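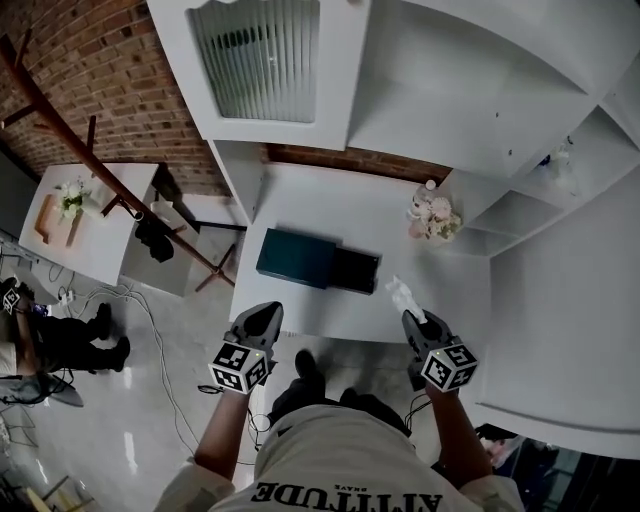
Crumpled tissue held over the white desk, brick wall room

About us

Prillham is a small cleaning and tidying firm, started by Honeylyn Umali and Analyn Quiambao in February with one van and a box of cloths. We do desks, shelves, cupboards, whole rooms if you like. Homes mostly, a few small offices.

What we do on a normal visit — bins first, used tissues and odd bits off the desk, then dusting. Boxes lifted and wiped under, not round. Artificial flowers too, they hold more dust than real ones. Fluted glass doors get a soft brush down the grooves, then a dry cloth. Open shelves from the top down. Coats stay on thier hooks unless you ask.

Things we don't do: ovens, outside windows, carpets. Ask Skilitz for carpets, they're good.

Brick walls — yes, but dry brush only. No sprays.

Areas: Ornano and Steyn, plus anywhere within 9 miles. Further out by arrangement. Roughly 70 regular customers at the moment and a short waiting list for Steyn.

Visits are two hours minimum. Please leave papers in one pile if you can, we won't sort or bin anything with writing on it. Keys are kept in the office at 13 Prillham Yard, tagged with a number and no adress.

Bookings: ring the office, extension 3581, ask for Analyn. Mornings best.

Page updated Mar 30, 2020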